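5.3 Fitting and loading the drawers

Applies to the Urside nightstand, two-drawer and three-drawer versions. Complete section 5.2 (leveling) before starting.

1. Check that both runners are fixed at the same height inside the cabinet. The front screw sits 18 mm behind the corner post.

2. Hold the drawer level and engage the rear rollers. Push until the first stop is felt, then lift the front slightly and push again.

3. Close the drawer fully. If it rubs on one side, loosen the runner screws half a turn, center the drawer and retighten.

Note: A narrow gap between the drawer side and the corner post is normal. Do not pack it with felt or tape.

4. Open and close the drawer 5 times. Wipe any dust off the runners with a dry cloth.

CAUTION: Maximum load is 11 lb per drawer, spread over the drawer bottom. Do not lean on an open drawer. Do not open more than one loaded drawer at a time - the cabinet can tip forward.

5.4 Storing chargers and small electrical items

1. Unplug the charger from the wall outlet and from the device. Leave it on the top for 20 minutes if it is warm.

2. Bend the cable into a loose loop. Do not wind it tightly around the adapter or fold it at the connector.

3. Lay the adapter flat on the drawer bottom. Keep the cable below the top edge of the drawer sides so that it cannot catch on the apron when the drawer closes. 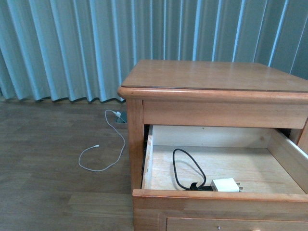

Fig. 5-4. Upper drawer open, with charging cable and wall adapter inside.

CAUTION: Never charge a device in a closed drawer. Do not route a live cable through the side gap.

Note: The optional Zolance cable tray fits the upper drawer only. Fitting instructions are supplied with the tray.

For replacement runners and screws, see section 8.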